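NOTICE OF UNCLAIMED PROPERTY
Storau Residence, Office of the Registrar

Wed 7 October

To: Ms. Eun-ji Ki
Re: Contents of Room 59

The Office writes further to your letter of August, in which you asked that the belongings of the late tenant of Room 59 be released to you. Under the house rules, property left in a room is held for up to 20 weeks, after which it passes to the Residence. Your letter arrived within the period and has been accepted.

The rules require that each article be entered under its proper heading before release. The headings are Clothing, Papers, Household, Perishable, and Of Value. The undersigned regrets that the entry has taken longer than is usual. 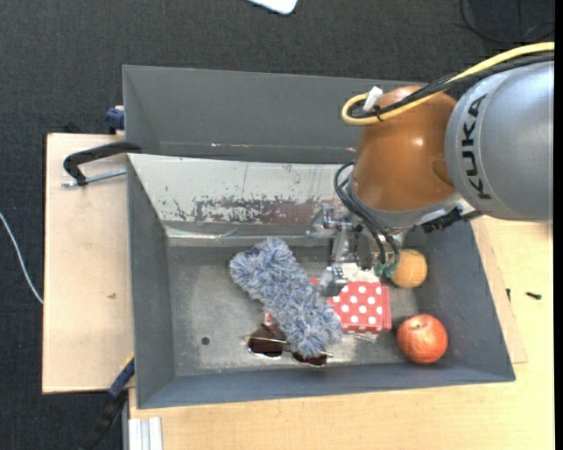
The feather duster, or what the Office has called a feather duster for want of a better term, was first entered under Household. It was then brought to our attention by the tenant in Room 2 that Mr. Fawzy never dusted. He carried the article to the window each morning and held it there while he talked. The Office has no heading for this. It remains under Household, with a note.

The sunglasses were entered under Clothing. The tenant in Room 2 states that they were worn indoors, at supper, on the anniversary of a voyage to Skulleck, and that no one at the table was permitted to ask about Skulleck until the plates had been cleared. By then he had generally gone upstairs.

The polka-dot box was entered under Papers on the assumption that it held some. It was opened in the presence of a witness and held none. It has been closed again.

The fruit presented a difficulty. Perishable articles are to be disposed of on the day they are found. I can state only that they were fresh when the room was unlocked, that the room had then been locked for nine days, and that they are fresh at the time of writing. The form allows for a date of disposal and I have left the line blank.

Nothing has been entered under Of Value. Should you wish to dispute this, a written objection may be filed at the front desk between two and four in the afternoon. The Office would not oppose it.

You are asked to bring identification and a bag with handles. The stairs from Davard Street are steep and the bell must be pulled hard.

Marit Solberg
Registrar

P.S. The tenant in Room 2 asks whether you will be keeping the duster. She has a window on the same side.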